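Speaker notes, Hillau meetup, Mon 13 June
Talk: "Six weeks with the Grilurwood handheld kit"

Hi everybody, thanks for coming out. Quick show of hands first, who here has paid for a data collection kit and then quietly gone back to 3D printing their own? (Wait for laughs. If no laughs, move on!)

So I'm Muthu Kandasamy, I do tabletop manipulation work at Scanlon, and back in March we bought two of the Grilurwood grippers. I paid list price and I've got no deal with them, so I can be as grumpy as I like up here.

What's in the case: the gripper, the camera mount, a sheet of spare markers, and a manual that reads like it went through three languages on its way to us. Setup took me one afternoon. Calibration ate most of the next morning, and I'll come back to that because I'm still a little mad about it.

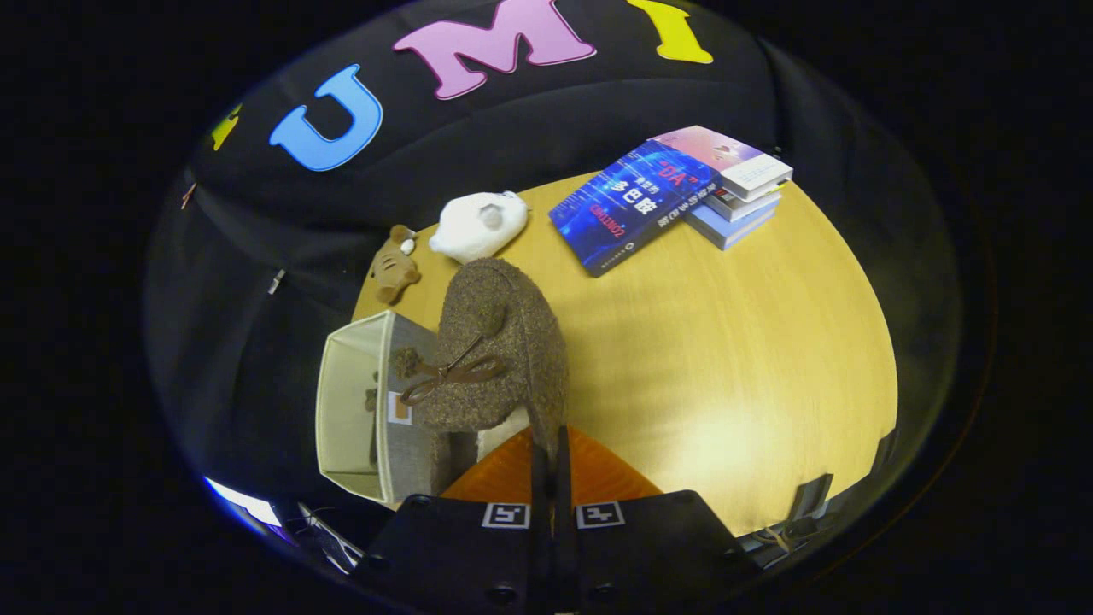

What I like most is the fingers. They close evenly, and on soft stuff they're great, plush toys especially. You squeeze, you lift, you drop it in the bin, done. Books are another story. A paperback lying flat on a table is just a pain, and you end up dragging it to the edge and pinching it there. (Ask the room how they do flat things. Somebody always has a trick.)

Numbers, for the people who came for numbers. We've logged 3603 episodes so far. The first 500 we threw out, all of them, and that was my fault for skipping a step in the calibration. Read page 8 of the manual. Please. It's the one page that matters and it's printed in gray.

Compared with the Ninov kit, which I had on loan for a bit: the Ninov is lighter and your wrist will thank you after an hour. But its trigger got mushy on us, and the Grilurwood trigger feels the same now as it did on day one. Support answered my emails in two days, sometimes three.

Would I buy it again? Yeah, for soft objects and pick-and-place, I would. For thin flat things I'd hold out for the new fingertips they keep promising.

(Skip the cable rant if we're running late. Otherwise do the cable rant.)

Questions, then pizza in the back.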